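okay so I tried to go one full month without buying a drink outside the house and I have Thoughts. thread, grab a snack

background: in April I finally sat down and added up what I'd spent on beverages at the gas station, the train platform, the place by work, all of it. 113 dollars. in one month! on liquid!! I don't even drink coffee, you guys

so the rule was simple. anything I made at home was fine, tap water was fine, a friend pouring me something in their kitchen was fine. paying money at a counter was not fine

week one was easy because I was smug. I brought a jar of iced tea everywhere like a pioneer. Everett Wojcik told me I smelled like mint for five days straight and I took it as a compliment

week two is where it got me. I had to ride the bus out to Etmont for my cousin's thing and left my jar on the kitchen counter, and the bus was 2 hours with the windows stuck shut. I thought about lemonade the ENTIRE way

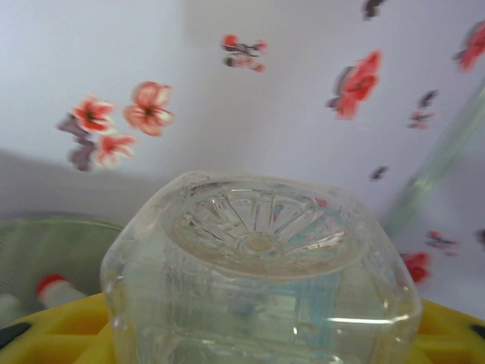

bottle, bottom side up. the star on the base is kind of pretty??

anyway. things I learned to make: ginger syrup (easy, lasts forever), cucumber water (tastes like a dentist's waiting room, sorry), and my aunt's hibiscus thing with orange peel, which I would now defend in court

the hibiscus one: big handful of dried flowers, a quart of boiling water, peel of one orange, lid on, go watch a show. strain it, add sugar while it's still warm. do not spill it on a white shirt. ask me about my white shirt

I did slip once. Hollis Delacroix bought a round of sodas after softball and handed me one, and we argued for a solid ten minutes about whether a gift counts. I say no. group chat is still split

final damage: almost 2 dollars, for a lemon and a bag of ice I'm choosing to count against myself

would I do it again? probably, but in October, when I'm not sweating through my shoes. if you've got a syrup recipe that isn't ginger please drop it below, I have so many empty jars now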